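Putting the Dishes Away: An Interview with Lindsay Hollis at the Killstead Open Day

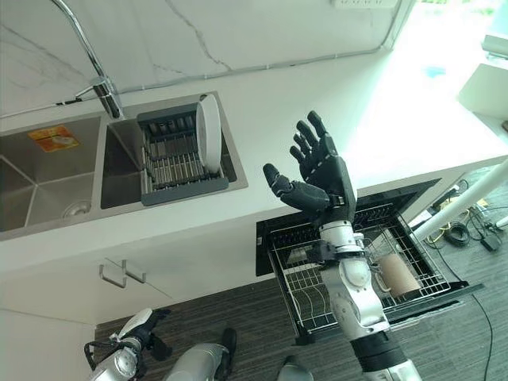
The right hand over the open dish drawer in the Killstead test kitchen.

Lindsay Hollis starts the noon session by asking visitors to keep their coats off the backs of the chairs. The robot's localization map was made with bare chairs, and she would prefer to spend the 45 minutes on dishes. She is the test lead for household manipulation at Killstead, which opened its building to the public on 2024-10-31. We spoke between sessions and again after the last group had left.

The task has a plain name on the schedule, "Dish transfer, sink to drawer." A plate or cup is taken from the rack in the sink and set in a pull-out drawer under the counter. Hollis said visitors often expect the difficulty to be in the grip.

"The grip is mostly solved for the dishes we use," she said. "What costs us time is the drawer. It's low, it's a wire basket, and the arm has to come over the front of it without blocking the view of the place it's going to. Half of our planning work is about where the elbow goes."

The control software is called Carton. It divides the job into short segments, each with a start condition and an end condition, and it will not begin a segment until the previous end condition has been met. Between segments the hand goes to an open pose, palm up and fingers spread, and holds there. Several visitors asked whether the machine had stopped working when it did this.

"That's a checkpoint," Hollis said. "With the palm up we can see the inside of all the fingers from the head camera. If something is stuck to a finger pad, or a joint isn't where the encoder says it is, that's when we find out. It adds 2 seconds per segment. I've been asked to take it out and I've said no."

The two hands are different by design. The right has five fingers and does the fine work. The left is a gripper, and in this task it is parked low and out of the way for most of the cycle. Hollis would like to see it hold the drawer open, which the current version does not attempt.

"The drawer stays put by itself on a good day," she said. "If you bump it, it moves, and then the target has moved. A person would just put a hip against it."

The kitchen was fitted out in January with a working sink, a chrome faucet and a marble backsplash. I asked about the choice of surfaces. Hollis said that bright steel and white stone are hard on depth sensing, particularly beside a window, and that her group had argued for them over a matte gray mockup used previously.

"In the mockup we had very good numbers," she said. "Then we moved in here and the numbers were bad for six weeks. White plate, white wall, sun coming in from the right. We learned more in those six weeks than in the year before."

The present test series, known internally as Mahmoud, calls for 300 transfers with the blinds open and 300 with them closed. The object set is small and limited to plates and cups. Each transfer is scored on where the dish ends up and whether it touched anything along the way. A plate has to stand between the dividers. A cup may come to rest on its side as long as it is within the basket, a rule that drew some discussion from the audience.

"Upright is better, and we record it separately," Hollis said. "But the basket is wire, and the foot of a cup can catch on it. I would sooner have a cup lying down than have the hand go back in three times trying to fix it. Every time you go back in, you risk the dish next to it."

Asked about cables, she said that everything in the room other than the robot still needs power and data, and that routing them across carpet is a compromise. The carpet itself was kept from the room's earlier use as an office. It causes small errors in the base position after a turn, and Carton corrects for these by finding the edge of the countertop again before each reach.

Cleteo, which supplies the scoring software, had its own table in the lobby and showed plots from earlier runs. Hollis spent part of the afternoon there explaining why two of the plots used different vertical scales.

She was cautious on the question of when such a system might work in an ordinary home. "I can tell you what it does in this kitchen, with these dishes," she said. "A different drawer is a different problem – the height, the spacing of the dividers, how far it pulls out. We have a second drawer on order. Ask me after that."

The second drawer has a solid bottom and sits on the other side of the sink, so the reach will have to be planned again from the start. Hollis expects to begin with cups.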